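**From the Surno workshop: new handling rules for two-arm assembly**

Since April we have a written rule sheet for the tasks where both arms work on one object. Before this, every operator at Surno had own habits, and the recordings were difficult to compare. The sheet has 20 points. I will present only the ones which caused the most discussion.

The first is the work surface. It must be covered with the black sheet, and spare parts stay on the side which is not used for joining. 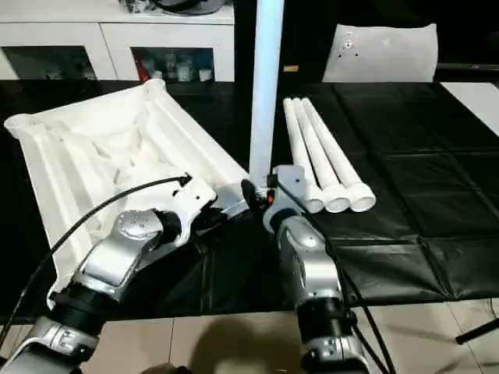 The second rule concerns the grip. One gripper holds the body of the piece, the other holds the leg or pipe close to its base. Holding it high looks easier on the screen, but then a small error at the wrist becomes a big one at the joint. If the part does not enter after 3 tries, the operator opens both grippers, moves back and starts again. Pushing harder is not permitted.

Cables are also in the sheet. Before each run the operator moves both arms slowly through the full path and watches that no cable can catch on the part.

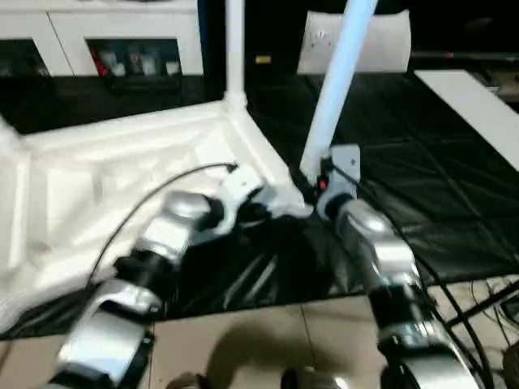 We took this point from the Yammine checklist and made it shorter. Their version asks for a signature after every run, and with 613 runs in our log we found this too heavy. One signature for each shift is enough for us. Mevum has accepted this, on condition that every stop is written down with the time and the cause, also when the operator thinks it was nothing.

The last point is about the end of a run. The arms must stay still until the operator says "clear" in a loud voice, and only then may a person reach over the table. 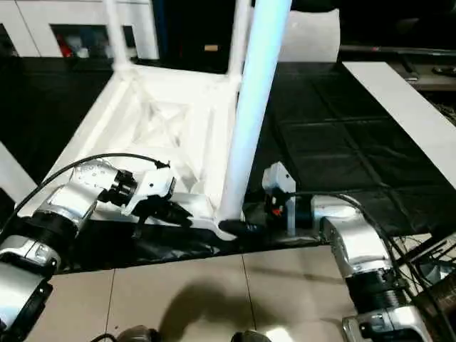 Juvuvow wrote to us that the word "clear" is not enough in a noisy room, and that they would prefer a hand signal together with it. They also asked if the rule is valid when the arms are in pause and the power is on. It is valid, and we will add one sentence about it to the next version.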